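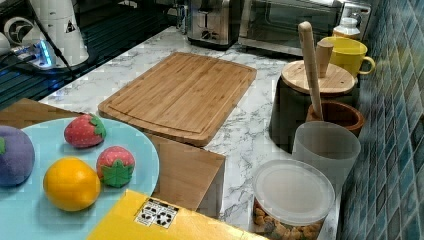
Bamboo cutting board with juice groove, kitchen counter

Preten Household Help
Kitchen and Dining > Care and Cleaning

Care of a bamboo cutting board in a shared kitchen

Posted by Dandau Residents' Office
October 24, 2022

Our office manages a building with a shared kitchen on the ground floor. The kitchen is supplied with bamboo cutting boards, which are used daily by residents for bread, vegetables and, on occasion, raw meat. Several of the boards have become rough to the touch, and one has developed a dark stain along the groove. Another retains an odor of onion after washing.

The present instructions, posted beside the sink, state only that boards are to be washed by hand. We wish to replace them with a fuller notice and would be grateful for guidance on the following points: whether the boards require oil, and of what kind; how stains and odors should be treated; whether bleach is permitted; and at what point a board should be withdrawn from use. The boards were purchased without printed care instructions. The kitchen has a dishwasher, and we are aware that some residents place the boards in it despite the notice.

3 replies

Lacson Kitchen Services
The following is the procedure we provide to our own clients, and it may be adapted for your notice.

Washing. Boards should be washed by hand immediately after use, in hot water with ordinary dish soap, on both faces and all edges. A soft brush should be used along the groove, where juices collect. The board should not be left to soak. It should then be wiped with a clean towel and stood on its edge until fully dry. A board laid flat on a counter dries on one face only and may warp. Please note that the dishwasher is the most common cause of split boards in shared kitchens. If the notice is being disregarded, we suggest a second one on the dishwasher door.

Odors. Spread coarse salt over the surface, rub with the cut side of a lemon, leave for a few minutes, and rinse. Onion and garlic may require a second treatment. Baking soda mixed with a little water is also suitable.

Roughness. Washing raises the fibers. Once the board is completely dry, sand it lightly along the direction of the strips with fine sandpaper, wipe away all dust, and apply oil.

Oil. Use food-grade mineral oil. Olive oil and other cooking oils are not recommended, as they may turn rancid. Apply a generous coat to every surface, including the edges and the inside of the groove, leave overnight, and remove the excess with a dry cloth. New or newly sanded boards should receive 2 coats. After that, oil whenever the surface looks pale or water no longer beads on it. In a kitchen with daily use, this will usually mean once a month.

Withdrawal. A board should be withdrawn if it has cracks, open seams between the strips, or cuts too deep to be cleaned. A dark stain that remains after cleaning and sanding may be mold, and in a shared kitchen we would discard the board.

Jultov Tenants' Association
We use coconut oil on ours and have had no complaints. The boards cost very little to replace, so we do not sand them. When one looks bad, we throw it out and buy another.

Preten Help Desk
The first reply is consistent with the guidance on this site. Two matters raised in the original post remain to be addressed.

Bleach. A weak solution of household bleach may be used to sanitize a board after contact with raw meat, provided that the board has first been washed with soap. Follow the dilution given on the bleach label for food-contact surfaces, and rinse and dry the board afterward. Bleach must never be mixed with vinegar, lemon juice or any other cleaning product. Frequent use will dry the surface, and the board will need oil more often.

Raw meat. In a kitchen used by many households, we advise that raw meat and poultry be prepared on a separate board kept for that purpose. A plastic board that can go through the dishwasher is preferable. It should be clearly marked and stored apart from the boards used for bread and produce.

With regard to coconut oil, the refined type keeps longer than the unrefined, but mineral oil remains our recommendation where several people share the same board.

Dandau Residents' Office
Thank you. The notice will be revised accordingly, and the stained board has been withdrawn. May we ask whether mineral oil sold at a pharmacy is acceptable, or must it be purchased as board oil?

Lacson Kitchen Services
Pharmacy mineral oil is acceptable if the label states that it is food grade or USP, with no added fragrance.

This page was found helpful by 119 readers.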